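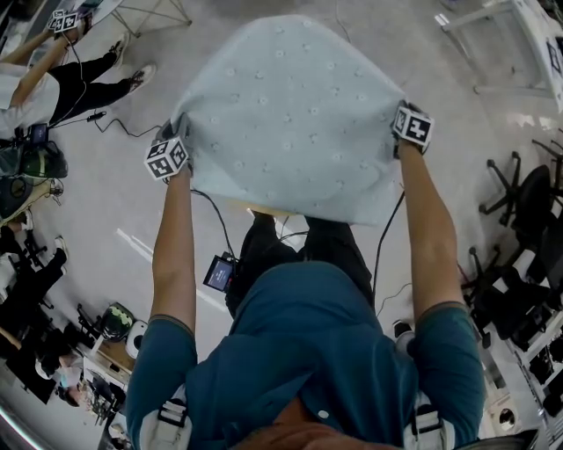
Shrinkage, measured

Saturday, February 11, 2023

Most advice on prewashing fabric comes down to "always do it" or "I never bother." Neither is much use when you have a fixed length of cotton and a pattern that needs nearly all of it. I have kept a shrinkage log for 12 years and it has reached 746 entries, so I went back through it this week to see what it could tell me.

The method has stayed the same. Before washing I mark a square on the fabric with cotton thread, well away from the selvage, and measure it along the warp and along the weft. Ink and chalk both come out in the wash, and basting thread stays put if the stitches are left slack. After washing and drying I press the piece lightly without steam, leave it flat overnight, and measure again. The difference goes in the log as a percentage.

Plain quilting cottons

These are the least interesting. Warp shrinkage is nearly always higher than weft, commonly by a factor of 2. The warp is held under tension on the loom and again in finishing, and the first wash lets it relax. Printed and solid cloth from the same mill behave much alike. I had expected the prints to move less and could find no sign of it.

Double gauze

Double gauze is the reason I started the log. It shrinks in both directions, and the amount changes from one bolt to the next. One length from Csonka lost so much width that the back of a nightshirt had to be recut with a center seam. I now wash all gauze twice before cutting – the second wash still takes up a little, and after that it settles.

Linen and linen blends

Hot water matters here more than the dryer does. Lilla Pap, who weaves, told me to look at the yarn count before blaming the fiber, and the log bears her out. Open weaves move a lot. The tight suiting I bought from Werker hardly moved at all.

Water temperature

Over 37 of the entries are paired tests, with two pieces cut from one length and washed warm and cold. Cold washing puts part of the shrinkage off until later. After several cold washes, most of the cotton pairs ended up within measuring error of each other. If the garment will ever see a warm wash, prewash it warm.

Still open: whether line drying under the fabric's own weight pulls the warp back out enough to matter. The early entries don't record how each piece was hung, so they can't be used for this. I have added a column.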